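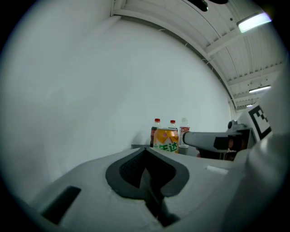 회의실 탁자 위의 음료. 콜라, 물, 캔 하나.

회의실 탁자에 남는 음료, 어떻게 정리하시나요?

Lindalva Fontes

안녕하세요. 저는 Dorkbridge에 있는 작은 사무실에서 일하고 있습니다. 한국어로 글을 쓰는 것이 아직 조심스러우니 이상한 표현이 있으면 너그럽게 읽어 주시기 바랍니다.

저희 사무실에는 짙은 회색 탁자가 있습니다. 원래 이 탁자는 서류를 펼쳐 놓고 같이 보는 용도로 샀습니다. 그런데 점심이 지나면 음료가 하나씩 올라와서 그대로 남습니다. 사진에 보이는 것은 빨간 뚜껑의 콜라병, 하얀 뚜껑의 물병, 그리고 주황색과 노란색 캔입니다. 캔에는 초록색의 큰 한자가 쓰여 있고 마지막 글자는 「达」입니다. 저는 중국어를 읽지 못해서 무슨 맛인지 모릅니다.

제가 여쭈어 보고 싶은 것은 세 가지입니다.

첫째, 이미 뚜껑을 연 콜라나 물은 실온의 탁자 위에 얼마 동안 두어도 괜찮습니까? 저희 동료 한 사람은 다음 날 아침에도 그냥 마십니다. 저는 조금 걱정이 됩니다.

둘째, 누구의 병인지 구별하는 좋은 방법이 있습니까? 같은 콜라를 두 사람이 사면 모양이 똑같아서 서로 미루다가 결국 제가 버리게 됩니다. 버린 다음에 주인이 나타난 일도 있었습니다. 그때는 제가 새로 사 드렸습니다.

셋째, 차가운 캔을 올려 두면 탁자에 둥근 물자국이 생깁니다. 어두운 색이어서 자국이 하얗게 더 잘 보이는 것 같습니다. 젖은 천으로 닦으면 없어진 것처럼 보이다가 마르면 다시 나타납니다. 탁자의 표면이 무슨 재료인지는 설명서를 잃어버려서 정확히 말씀드릴 수 없습니다.

냉장고는 있지만 아주 작고, 도시락을 넣으면 거의 자리가 없습니다. 돈을 많이 쓰지 않는 방법이면 더 감사하겠습니다. 미리 감사의 말씀을 드립니다.

Urmas Stankevičius

안녕하세요, Lindalva 님. 저도 한국어가 모국어가 아닙니다. 그래서 천천히 적겠습니다.

먼저 물자국에 대해서 씁니다. 젖은 천으로 닦은 뒤에 다시 나타나는 것은 보통 수돗물에 들어 있는 석회 성분입니다. 저희 집 탁자도 어두운 색이어서 같은 문제가 있었습니다. 저는 미지근한 물에 식초를 조금 섞고, 부드러운 천을 담갔다가 꼭 짜서 닦습니다. 그다음에 깨끗한 물로 한 번 더 닦고, 마지막에 마른 천으로 반드시 물기를 없앱니다. 마른 천의 순서를 빼면 자국이 또 생깁니다. 다만 돌로 된 탁자에는 식초를 쓰시면 안 됩니다. 대리석이라면 표면이 상합니다. 재료를 모르신다고 하셨으니 먼저 탁자 아래쪽이나 구석의 보이지 않는 곳에 조금만 시험해 보시기 바랍니다.

열어 둔 음료에 대해서는, 저는 그날 안에 마시지 않은 것은 버리는 편입니다. 특히 병에 입을 대고 마셨다면 물이라도 다음 날까지 두지 않는 것이 좋다고 생각합니다. 여름에는 더욱 그렇습니다. 컵에 따라 마시고 뚜껑을 바로 닫으면 조금 낫지만, 그래도 냉장고에 넣는 것이 맞습니다. 캔은 다시 닫을 수 없으므로 따면 바로 다 마시는 것이 제일 간단합니다. 아직 따지 않은 것은 서두를 필요가 없습니다. 바닥이나 옆에 인쇄된 날짜를 보시고 햇빛이 들지 않는 곳에 두시면 됩니다.

이름 문제는 저희 사무실에서 이렇게 합니다. 종이테이프 한 개와 유성펜 한 개를 음료 두는 곳 옆에 놓았습니다. 병을 가져오는 사람이 뚜껑 위에 테이프를 붙이고 이름의 첫 글자를 씁니다. 라벨 위에 쓰면 잘 안 보이고, 병의 몸통에 붙이면 물기 때문에 떨어집니다. 뚜껑이 가장 좋았습니다. 그리고 오후 8시에 마지막으로 나가는 사람이 이름 없는 열린 병을 모두 비웁니다. 처음에 모두의 동의를 받아 두시면 나중에 새로 사 드릴 일이 없을 것입니다.

Ademir Quintana

그냥 쟁반을 하나 사세요. 저는 800원짜리를 중고로 샀습니다. 음료는 쟁반 위에만 두기로 하고, 퇴근할 때 쟁반째로 들고 나가서 치우면 끝입니다. 탁자에 자국도 안 생깁니다.

Ah-rin Yang

앞의 두 분 말씀에 조금만 더 붙이겠습니다.

쟁반을 쓰실 때는 바닥에 얇은 행주나 키친타월을 한 장 깔아 주세요. 캔에서 흘러내린 물이 쟁반에 고이면 들고 갈 때 쏟아집니다. 제가 한 번 서류 위에 쏟아서 52쪽짜리 보고서를 다시 인쇄한 적이 있습니다.

버리는 방법은 사시는 지역의 규정을 먼저 확인해 주세요. 제가 사는 곳에서는 남은 것을 개수대에 비우고, 안을 물로 한 번 헹구고, 라벨을 떼어서 투명한 페트병끼리 따로 모읍니다. 콜라는 그냥 부어 버리면 개수대가 끈적끈적해지므로 물을 같이 틀어 놓는 것이 좋습니다. 캔은 헹군 다음에 캔 모으는 곳에 넣습니다.

그리고 한자의 「达」은 한국에서 쓰는 글자로는 「達」이고 '달'이라고 읽습니다. 이 글자만으로는 무슨 음료인지 알 수 없습니다. 캔의 뒤쪽에 성분표가 있을 테니 휴대전화의 번역 기능으로 비추어 보시면 맛을 아실 수 있을 것입니다.

Lindalva Fontes

세 분 모두 정말 감사합니다. 탁자 아래쪽에 식초물을 시험해 보았는데 변색이 없어서 위쪽도 닦았습니다. 큰 자국은 없어졌고 작은 것이 하나 남았습니다. 테이프와 펜은 오늘 서랍에서 찾아서 놓아 두었습니다. 쟁반은 Prado에서 파는 것을 보고 있는데, 둥근 것과 네모난 것 중에서 아직 고르지 못했습니다.

문의하기 | 이용 약관 | © Farnari 생활 도움 게시판 | 맨 위로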